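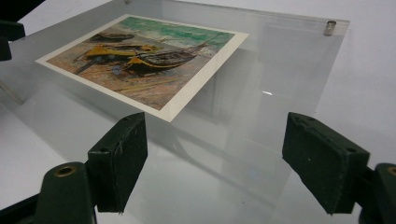
Wish You Were Brief: What People Write on the Back of Museum Postcards
Final project report, Everyday Writing seminar
Elis Powell
Project advisor: Graça Godinho

1. Where the question came from

My original proposal was about the decline of letter writing. Professor Godinho returned it with the comment "declining since when, and says who?" and a suggestion that I find something small enough to finish. My grandmother's hall closet in Plorton contained a shoebox of old postcards, and I had a deadline, so the topic more or less chose me.

Most writing about postcards deals with the view card: the hotel, the pier, the mountain with an X inked over somebody's window. Art cards get less attention. They are odd things if you think about them. The picture has nothing to do with where the sender is sleeping, the sender didn't make it, and the person who gets it may be looking at a painting of haystacks while reading about a root canal. I wanted to know whether the painting on the front has any effect on the message on the back.

2. Material

I used 812 postcards with legible messages. They came from three places: my grandmother's shoebox, a dealer's bargain bin in Kirkell, and the Yeon collection, a set of donated family papers that our library has been meaning to catalog for longer than I have been alive. I started with 1515 cards. The rest were blank, written in languages I can't read, or written in English by people whose handwriting put them in the same category.

The sample is not balanced. The shoebox is mostly cards from one great-aunt to one grandmother, and my great-aunt had strong views on train food. I have tried to keep her from taking over the results. She appears anyway.

I sorted each card by what was on the front (art reproduction or view) and then by what the message was mainly about. The categories were weather, health, travel, food, family news, thanks, and "other." I added an eighth category, complaints, in the first week, after finding that it cut across all the rest.

3. Coding the messages

Coding sounds more scientific than it felt. I read a card, decided what it was about, and wrote that down. Two weeks later I took a batch out again and coded it without looking at my earlier answers. I agreed with myself most of the time. The disagreements were nearly all between "weather" and "complaints," and I ended up making a rule that rain counts as weather unless the writer names a person responsible for it.

I had planned to use a program called Prevo to tag the transcriptions automatically. Prevo sorted "Harold is much the same" under thanks. I did the rest by hand.

4. What I found

4.1 The picture is almost never mentioned

Only 22 writers refer to the artwork on the front of the card in any way. I was generous in deciding what qualified. "Isn't this pretty" was let in. So was "sorry about the picture, it was this or the dead pheasants." A few writers go further, and one spends her whole card arguing that a painted cow has the wrong number of legs, but she is very much alone.

View cards are different. People writing on view cards point at the front all the time: our room is on the left, we walked up this, it doesn't look like this anymore. A view card works as a kind of evidence. An art card seems to work more like nice stationery that somebody else has already decorated.

4.2 Subject of the painting

I expected seaside paintings to be sent from the seaside. My sample gives this no support at all. Harbors and beaches were mailed from inland towns in the dead of winter, and the cards sent from actual beach vacations lean toward portraits of stern men in black. My best guess is that people at the beach go to a museum only when it rains, and pick a card to suit their mood.

Flowers are the exception. They turn up with get-well messages and thank-you notes far more than anything else does, so somebody is choosing them on purpose.

4.3 Length

Messages on art cards are longer than messages on view cards. I think this is partly a matter of layout. Many of the art cards have the caption tucked into a corner in tiny type, which leaves more room, and the writers fill it. When the space runs out they turn the card sideways and go up the margin. My great-aunt once went up both margins and across the top to finish a sentence about a ham sandwich.

4.4 Saved cards

This was not in my plan, but it came up. Several cards have pinholes in the corners or old tape on the message side, which suggests they were put up on a wall with the picture facing out. Nearly all of these are art cards. The message, which was what I had spent a semester reading, had been against the wallpaper.

5. Problems

Everything I read had been kept by someone, and cards that get kept are surely not typical of cards that get sent. The dealer's bin has its own slant, as anything with a famous painting or a good stamp had been pulled out and priced higher before I arrived. I could only afford the bin.

I also coded alone. A second reader would have been better, and my roommate did volunteer, but he lasted 2 cards.

6. Further work

The Yeon collection includes several long runs between the same pairs of people, and it would be worth following one of those in order to see whether the choice of picture turns into a private joke over time. I found one possible case, involving a series of increasingly ugly cherubs. Professor Godinho has asked me to write it up separately by September, and to leave out the ham sandwich.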